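11 November 2020
By the Ledholm Evening Talks desk

Speaker notes: Do you need another kitchen gadget?

Start without the slides. Ask for a show of hands: who owns a tool they bought for one recipe? Wait. Most hands will go up, mine included. I have an avocado slicer. I also have a knife, and the knife is better at avocados.

The claim I want to pick at tonight is the one on the box. "Saves time." Saves time compared with what? The Bollent herb mill says it chops parsley in 5 seconds. I believe that. The box leaves out getting it down from the shelf, picking the stems out of the blades and washing four parts, one of which can't go in the dishwasher.

Slow down here. In August I kept a kitchen diary. Every time I used a gadget, I wrote down the whole job, from opening the drawer to putting the thing back. The garlic press lost to the flat of a knife. So did the egg slicer. The salad spinner won, and I was annoyed, because I had planned to make fun of it. Say that out loud, it usually gets a laugh.

Mention the Verbruggen catalog. It had 200 items in the kitchen section, and I went through it with a pencil looking for jobs I do every week. I marked 20. Hold up the marked copy if the light is good enough. I don't say the rest are useless. I say I doubt they'd leave my drawer.

Next slide, then a sip of water.
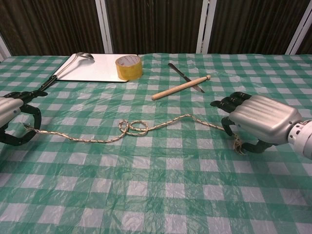

So should you throw your gadgets out?
Put them in a box for a month first, and keep whatever you go back to the box for.

People push back on this part, and some of them have a point. A jar opener looks silly until your hands hurt. An electric can opener can be the difference between cooking dinner and waiting for help. I have no quarrel with either. My quarrel is with the ad that shows a healthy adult defeated by an onion.

Then money. A reader of my newsletter added up her gadget drawer and got to 900 dollars. I was doubtful, so I asked for the list, and she sent it. The Banus pasta machine was the big one. She had made pasta twice. Don't linger, the room can do the sum.

If there is time, talk about reviews. Most are written in the first week, when the thing is still on the counter and everybody loves it. I'd like to read the one written a year later - I have hardly ever found one.

Questions. Somebody will ask about air fryers. I don't own one, I'm not convinced, and I'd be willing to borrow one for a month.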